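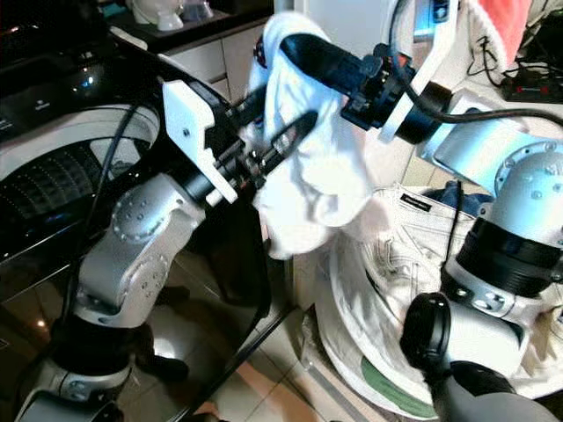

Members > Meetings > Minutes

Search minutes Enter keyword

Small Cargo Owners' Group - minutes, October 2020

I took the notes again this time, so if I've got your port wrong, shout and I'll fix it. We started a bit after ten, once the sound was working for the folks on the phone.

1. Last minutes
Fine as they were, except that I'd written "demurrage" two different ways, both wrong. Corrected and approved.

2. Winter sailings
This took up most of the morning! Tranmont has told us they're dropping to 2 sailings a month on the northern run until January, and those of us with bagged goods weren't happy (me included, I had a load half promised already). Olmont can take nearly 620 tons between now and then, but they want the bookings firm 12 days ahead and they won't hold space on a phone call. We went back and forth on it for ages. In the end we agreed to put our smaller lots together and ask for one shared slot per sailing. I'm writing to Olmont this week.

3. The Bivach claim
Still open. The surveyor's report on the wet pallets came in, and it says the hatch seals were worn, so Bivach's agent now wants to see our loading photos too. Four members have cargo in that claim - please send me whatever you've got, even the blurry ones.

4. Dreßler forwarding
Their new rate sheet is out. Handling is up a little, storage is the same, and the free time on the quay is shorter, which I missed completely until somebody pointed at the small print. We'd like the old free time back and we'll say so before anyone signs.

5. Anything else
The question of pooled insurance came up and we ran out of time, so it goes first on the next list. Somebody also left a gray scarf on the coat hooks; it's in my desk drawer.

Next meeting in January, same room, and the phone line will be open again. Send me agenda items early, please!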